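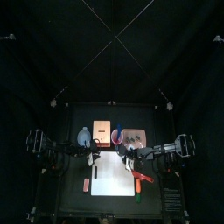

Les petites pièces sur un plateau blanc

Temps de lecture : 4 min

Depuis mars, la ludothèque Zemari trie ses jouets sur un plateau blanc, et je ne comprends pas comment on a pu s'en passer si longtemps ! Avant, on vidait les boîtes directement sur la table noire du fond. Un cube vert foncé sur une table noire, un soir d'hiver, avec les néons qu'on a... vous imaginez. On en retrouvait la moitié en passant le balai.

Le principe tient en une phrase : on pose un grand rectangle blanc au milieu de la table et tout ce qui doit être trié passe dessus. Les grandes choses restent derrière, en rang, contre le bord du fond : le pichet en plastique bleu clair, la boîte en bois, le gobelet rose avec son ustensile bleu planté dedans, le bac rosé translucide où attendent les toutes petites pièces. Devant, c'est le plateau, et c'est là qu'on travaille. On voit tout de suite ce qui traîne, ce qui manque, ce qui n'a rien à faire là (un haricot sec, l'autre jour, venu d'on ne sait quel bricolage).
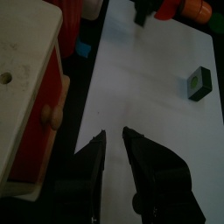

Le vert reste ma couleur préférée à trier, ce qui me vaut quelques moqueries à l'accueil. Nous avons plusieurs jeux de cubes et de carreaux dont les verts se ressemblent à s'y méprendre : le vert sombre, le vert olive, le vert plus clair des ronds. Sur fond blanc, la différence saute aux yeux. On prend le bloc, on le tourne, on regarde la face qui porte un rond et on sait dans quel lot il va. Les rouges et les orange, eux, se rangent presque tout seuls, alors je les pousse dans un coin et je les garde pour la fin, comme un dessert.

Quelques habitudes ont pris au fil des séances, je vous les livre en vrac, elles valent aussi pour la maison.

Videz une seule boîte à la fois. Je sais, c'est tentant d'en ouvrir trois, surtout quand on est plusieurs autour de la table et que ça papote. On l'a fait une fois avec les boîtes Clegg et il a fallu une soirée entière pour démêler le tout.

Mettez les pièces debout quand elles tiennent debout. Un bloc rectangulaire couché se confond avec un carreau, et puis c'est plus joli, on dirait une petite ville.

Gardez un récipient pour les orphelines. Chez nous, une pièce seule y reste jusqu'à la prochaine révision, et ce serait dommage de la jeter : au printemps, trois carreaux sans famille ont enfin retrouvé leur jeu, rendu par une famille qui avait déménagé. Grande joie dans l'équipe !
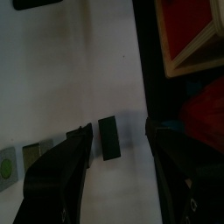 Pour les carreaux, je préfère les étaler à plat, côte à côte, face décorée vers le haut, et ne les compter qu'une fois tous retournés. Ceux à rond vert vont ensemble, même si la couleur du fond varie un peu d'un tirage à l'autre. Si vous hésitez, laissez-les sur le côté et revenez-y après un café. Les enfants sont d'ailleurs redoutables à ce jeu-là, bien plus rapides que nous, et ils adorent annoncer qu'on s'est trompé.

Côté entretien, le blanc marque, autant le savoir. Des traces grises apparaissent vite et un coup d'éponge à l'eau savonneuse suffit pour l'essentiel. Le reste, je le laisse. Un plateau de tri a le droit de vivre !
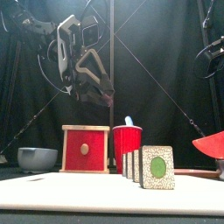 Où en est-on ? La révision de printemps est bouclée : 592 lots ouverts, triés et refermés, pour 3 610 petites pièces passées en revue. Il nous manque encore quelque 300 pièces, surtout dans les jeux de construction, alors regardez sous vos canapés et au fond des coffres à jouets. Même une seule, même un peu mâchouillée, rapportez-la, il y a une corbeille à l'entrée et vous n'avez rien à remplir.

L'annexe de Brasgate s'y met à son tour le mois prochain, avec le fonds Trunen, que nous n'avions jamais trié depuis son arrivée. Il y a là-dedans des jeux en bois superbes, des puzzles à encastrer, des boîtes dont personne ne connaît vraiment le contenu, et j'ai hâte de voir ce qui va en sortir. Les séances commencent à 17 h et durent le temps qu'elles durent. On fournit les plateaux, les bacs et le thé. Si vous avez chez vous des petits récipients à couvercle dont vous ne faites rien, apportez-les, on en manque toujours.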